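**Teleop or hand-guiding for a small pick task? (moved here from General)**

**tray_and_error** wrote:

Posting this again because the first version got buried under a fight about servo grease.

I have a small arm bolted down next to the kitchen sink and I'm trying to teach it to pick things up off a tray. Dog toys, mostly. I've been driving it with a leader arm I built from the Nenatance plans, and I have 90 demos recorded. The policy I get out of them approaches each toy like a man reaching for a check he hopes someone else will pay.

Setup for the current batch, so you can tell me what's wrong with it. Red tray, two rope toys side by side, carrot up against the lower one, and so on.

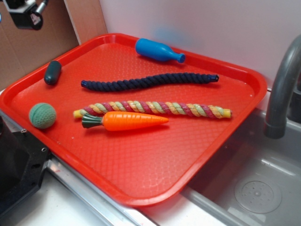

### Replies

**kao_kettle** wrote:

Ninety is nothing. I'm at 383 on a drawer task and mine still opens it with the confidence of a burglar on his first night. Get more before you touch anything else.

Also, which toy are you asking it for? If the answer is "whichever I felt like that time," there's your hesitation.

**tray_and_error** wrote:

...it was whichever I felt like that time.

**M. Nzioka** wrote:

I'll disagree with kao_kettle, as is traditional. More demos of a confused driver will give you a very well-trained confused driver. I'd throw out the first half. Everybody's early teleop is terrible: you overshoot, you stop, you hover, you look for your coffee. The arm learns the coffee part beautifully.

Keep one order. Say out loud which toy comes first and stick to it for the whole batch. Then ten demos with no pauses over the toy, and see what that does on its own before you record anything else.

(Mwanahawa, for those who asked in the other thread. The M is not for Mister.)

**sillberg_steve** wrote:

Why is anybody driving with a leader arm in 2018? Put it in gravity comp, grab it by the wrist and move it. You feel the contact. With a leader arm you feel a piece of plastic that knows nothing.

**kao_kettle** wrote:

And then your hand is in every single camera view, and the policy learns to wait for a hand. I did this. It sat there like a dog at a door.

**sillberg_steve** wrote:

So you replay the joint trajectory afterward with your hands out of the way and record the cameras then. It takes twice as long and it works.

**kao_kettle** wrote:

It works on a block. Replay it on a rope. The rope doesn't lie down the same way twice and you're recording a very clean video of a miss.

**sillberg_steve** wrote:

Fine, not on rope. The bottle and the ball, then. I'll give you the rope.

**Hedvig Holmgren** wrote:

I have done both, for longer than I'd like to add up, and I'd go with remote control for this one. Two things from the photo, though.

The carrot is touching the rope. For a first task I would pull them apart. You'll have to steer a finger in between them, you'll do it slightly differently each time, and that's the demo you'll hate reading back.

The other is the green cylinder. It's up at the back left on its own and it's the easy one. Start there. Let the arm have something to be proud of.

**tray_and_error** wrote:

OK. I left the carrot where it was out of stubbornness and did the cylinder first, every time, saying it out loud like an idiot. My dog has opinions about this. Still on the leader arm. One from the new batch:
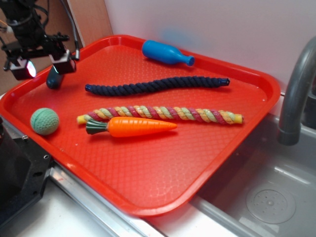

### Replies, page 2

**M. Nzioka** wrote:

Much better. Dark cylinder, dark fingers, though. Can you tell from that view exactly where one stops and the other starts? I can't, and I have had breakfast. If you have a second camera, I'd want it low and off to the side for the grasp itself.

**tray_and_error** wrote:

There's a second one in a drawer with a cracked mount. I was hoping nobody would say "second camera."

**sillberg_steve** wrote:

Or move it by hand and you'd know where the fingers were because you'd be holding them.

**Hedvig Holmgren** wrote:

Steve, *you* would know. The arm still has to look.

Tray, one more small point. When you drive, do you watch the arm or the camera feed?

**tray_and_error** wrote:

The arm. I'm standing right next to it.

**Hedvig Holmgren** wrote:

Try a few from the feed only, with your back to the sink. If you can't do the pick from what the camera gives you, the policy has no chance. It's unpleasant and you will be bad at it. I used to make people in the Alenton workshop do it before they were allowed to complain about training.

**kao_kettle** wrote:

I hate that this is good advice. I just tried it on the drawer and closed it on the gripper.

**tray_and_error** wrote:

Tried it from the feed, 20 Oct 2018, let the record show. Missed the cylinder by a good inch on the first go and came down on bare tray. So, yes, the second camera is coming out of the drawer.

The training run on the new ten is going now with the step count at 3,000. If it reaches for the cylinder like it means it, I'll record the ball next. Steve can have the bottle.

**sillberg_steve** wrote:

I'll take the bottle. Send me the joint limits and I'll write up the replay settings tonight – and leave gravity comp on low or it'll drift into your faucet.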